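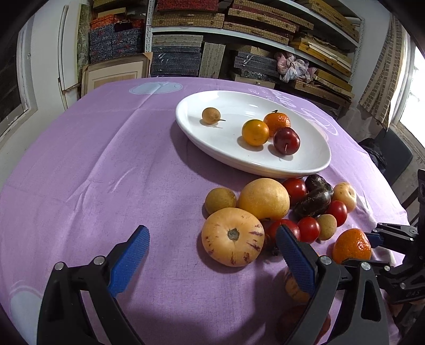
So why do party spokespeople answer a threat from their own side faster than one from the opposition? In my reading, a threat from inside the party puts jobs and nominations at risk within days, and the press office is told to get a line out before the evening news.

Figure 2. Fruit in an oval white dish on a purple cloth.

4.2 What the statements looked like

I went into this part expecting a mess, and I got one. Kavitha Lobo and I pulled 294 party statements from the Brirar and Thevar regional assemblies, and we threw out 52 that were only meeting notices or condolences (there were a lot of condolences). Then we sorted the rest by who the statement was aimed at – a rival party, a member of the same party, or the press itself.

The same-party group was the most fun to read, I'll admit! People get personal. Words like "ungrateful" and "childish" come up again and again, and hardly anyone bothers to quote the rule that's supposed to have been broken. Statements aimed at rivals were longer and duller, with more talk of budgets and roads.

We only had 15 statements that took back something said earlier. Gadisa Workneh thinks we should have dropped them and written them up separately. I kept them in, mostly for the Ellari walkout, where the chief whip called the rebels "tourists" one morning and "our dear colleagues" by the next. That case doesn't fit the sorting rules in Section 3 very well, and I've left it under same-party for now.

One problem I couldn't fix is timing. Thevar stamps its releases by the hour, but Brirar only gives the day, so any comparison of speed between the two has to be done in whole days. Anil Suvarna reran the Thevar numbers that way and the order of the three groups stayed the same.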